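ok so I've been helping teach robots to do chores for a while now and people keep asking what my day looks like, so, a little thread

mostly it looks like me doing one boring thing over and over while Jörg Kramer watches a progress bar. I steer the arms from a rig, the robot copies me, and every run gets saved so the model can learn from it later. we're at 1757 saved runs. the goal for this batch is 2248. my shoulders would like a word

there are two ways we show it a task. one is remote control, where I move and it moves. the other is by hand, where you grab the arm itself and drag it through the motion like you're teaching a very heavy kid to write the letter S

I like remote better. Jörg likes by hand. we have had this argument at lunch so many times that Brisa Ledesma now leaves when one of us says the word "wrist"

the weird part about remote is that you can't feel anything. you know how when you brush lint off a coat you just KNOW how hard to press? gone. you're doing it all by eye. my first week I pressed so lightly the roller was basically hovering, and then I overcorrected and shoved a sweater clean off the table

also you have to unlearn being efficient. I do a chore fast and sloppy at home and it's fine. do it sloppy here and congrats, you have taught a robot to be sloppy, and it will be sloppy forever with total confidence

Brisa's rule for new people is slow hands, one stroke, lift, look, next stroke. she came over from Pratix, where she did the same thing with boxes, and she says fabric is so much worse. boxes don't bunch up

lint roller practice, which is my whole life at the moment: 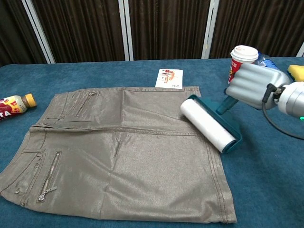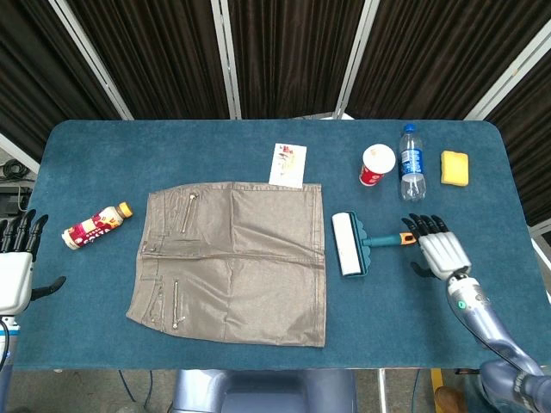
so the thing I've been trying to get better at is my start. if I begin every run from the exact same spot, the model gets really good at that one spot and useless everywhere else — so I'm supposed to mix it up. Shiny fabric like that gray skirt is its own headache, and the zippers on it are what I plan my strokes around, because I don't want the sticky part dragging over a pull. I go along them, never across. Jörg says I'm overthinking it. Jörg did not have to redo the sweater

anyway, if you want to get into this, patience beats gaming skills, whatever people tell you. next up for me is the same job left-handed. send snacks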